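Toothbrush cup

A toothbrush cup (also toothbrush tumbler, tooth mug or rinsing cup) is a small open vessel in which toothbrushes and often a tube of toothpaste are kept between uses. In many homes the same cup is also used for rinsing the mouth after brushing. It is usually placed at the edge of the washbasin, on a shelf below the mirror, or inside a bathroom cabinet.

Names

In everyday English the words "cup", "tumbler" and "holder" are often mixed. In trade catalogs a tumbler has no handle and no lid, a cup or mug may have a handle, and a holder has a cover with separate holes for the brushes. The catalog of the bathroom supplier Wuvska makes a fourth group, the "travel cup", which closes with a cap and is carried in a toilet bag.

Materials

Older cups were made of glass, enameled metal or glazed ceramic. Glass and ceramic are heavy enough to stand firmly with tall brushes inside, but they break easily on a tiled floor. Plastic cups became common because they are light and cheap, and they are now the usual choice for children and for shared bathrooms. Transparent and tinted plastic has the advantage that the water and the white deposit at the bottom can be noticed from outside. The household writer Lemlem Nigatu, in her handbook of small bathroom goods, lists 152 cups and gives amber, smoke gray and light blue as the most frequent tints.

Shape and size

Most cups are slightly wider at the top than at the bottom. This form allows them to be stacked and makes cleaning by hand easier. A handle is useful when the cup serves for rinsing, especially for persons with a weak grip. The handle of a rinsing cup can be smaller than that of a drinking mug, as the cup is used only with cold or lukewarm water. The Rillow cup, sold for families, has a bottom 6 centimeters wide.

Use with electric toothbrushes

The electric toothbrush has a thick and heavy handle, and it changes the balance of a light cup. When the brush stands with its head up, the weight is low and the cup is normally stable. When it leans far over the rim, an empty plastic cup may tip. For this reason many users keep only the removable heads in the cup and leave the handle on its charging base. Others lay the handle flat on the shelf. The maker Windeo sells a wide cup with a weighted bottom for this purpose.

Storage of toothpaste

A toothpaste tube can stand in the cup with the cap down, so that the paste collects near the opening. Tubes with a broad flat cap can also stand on their own beside it. A tube with a narrow cap is generally put in the cup or laid down next to it. When the tube is nearly empty, it becomes soft and folds over the rim, and then it is more practical to lay it flat.
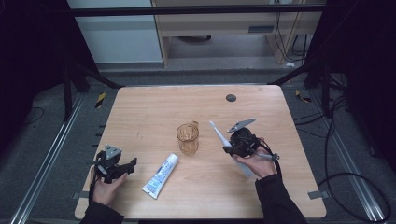

Amber plastic cup with a small handle, a tube of toothpaste and a white electric toothbrush.

Cleaning

Water that drips from the brushes collects at the bottom together with remains of paste. The cup should be emptied every day and washed about once a week with warm water and dish soap. Lime can be removed with diluted vinegar, after which the cup is rinsed well and dried upside down. Plastic cups can lose their clearness after repeated washing in a machine, and tinted ones may become dull.

Collecting

Glass and enameled toothbrush cups are collected on a small scale. The Vasiliauskas collection of washstand articles has 2178 objects, of which roughly 50 are cups for toothbrushes. Complete sets with soap dish and matching cup are more sought after than single pieces.

See also

Soap dish
Toothbrush holder
Washstand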